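Comparing Two Gripper Controllers on a Simulated Kitchen Counter
Baltazar Orozco and Pacita Aquino
Project report, Beaulieu lab course

3. Method

We compared two controllers for the same two-finger gripper. Pruvov closes the fingers at a fixed speed until they stop moving. Ilent slows down when the contact force rises. The arm, the start pose and the motion planner were the same for both, so any difference should come from the last part of the grasp.

All runs were done in simulation with the Tavcombe counter layouts. Each layout mixes food, dishes and bottles, and the target is named at the start of the run. A run counts as a success if the object is lifted and held for 4 seconds.

4. Results

We kept 413 runs after removing the ones where the planner failed before the gripper reached the counter. Of these, 262 were successes and 151 were not. Most failures with Pruvov were on round objects, which rolled away when one finger touched first. Ilent did better on those but was slower.
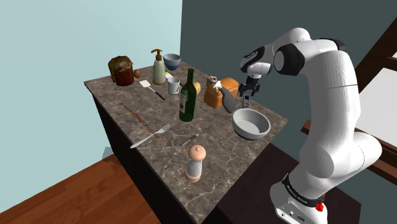

Tall objects gave both controllers trouble when neighbors stood close by. The fingers would touch the neighbor on the way down, and Ilent read this as contact and slowed too early. Raising the force threshold fixed part of it. We repeated 163 of the runs in July with the new value, but we changed the approach height at the same time, so those runs are not included in the totals.

5. Remaining work

Pacita is rerunning the July set with the old approach height.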